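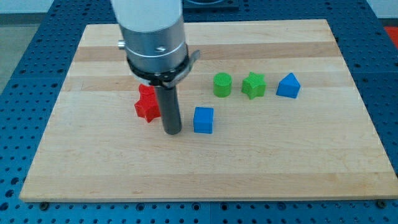
Plirkley Blocks

A small open collection of block shapes you can print, push around, sort, stack (well, some of them) and generally enjoy. Stars, cubes, cylinders and little roof-topped houses, all chunky enough to grab without thinking and all drawn to sit flat on a board.

What you get

The shapes folder has one model file per shape. The colors folder has a plain text list of the red, green and blue we like best, though please use whatever you have on the shelf! The layouts folder has 80 starting arrangements as simple tables: shape, color, position on the board, turn in degrees. There's also a folder called extras where Joon-young Ji keeps trying out new shapes. Look in there, it's fun, but don't expect anything in it to stay the same from one week to the next.

The shapes

star: five points, straight sides. Everybody's favorite and the hardest one to line up against anything. Two stars side by side will always find a way to lock points.
cube: the plain one. Good for checking your print settings before you commit to a full set.
cylinder: stands up nicely, rolls if you knock it over. Our top face has a crosshatch pattern, and you can switch it off in the model if you want it smooth.
house: a block with a roof-like top. Nothing balances on it, so it goes last in any stack.

Colors are free to mix. A green star and a red star are the same file, and the layout tables treat color as its own column so you can swap it without touching anything else.

The board

Any flat, pale board will do. We're very fond of maple strips glued up side by side, with the light and slightly darker bands running lengthwise (they make a handy guide when you're setting out a row by eye). Sand it well. Wai-kit Siu wrote up his gluing and clamping notes in board-notes.txt and they're worth reading even if you never make one.

Using the layouts

Open a table, put the blocks where it says, start. Positions are measured from the near left corner. Most layouts keep to the back half of the board and leave the front clear, so you've got somewhere to move things to. Layouts 1 to 4 are warmups with a single block each. The "loose row" group is the one to try next, as the gaps are uneven on purpose and small differences in spacing really change how a push goes.

Known problems

House blocks printed roof down come out ugly.
Layout 37 has two blocks overlapping. Wing-yan Chu spotted it and a corrected table should be in by May.
Degrees run clockwise in the older tables and counterclockwise in the newer ones. Check the header line.

Changes

26th April: added the second star layout group, renamed "wedge" to "house" everywhere, fixed the cylinder height.

Thanks

Lai-ching Hsieh drew the first star. Sze-wing Yu tested every single layout by hand, twice for the loose rows.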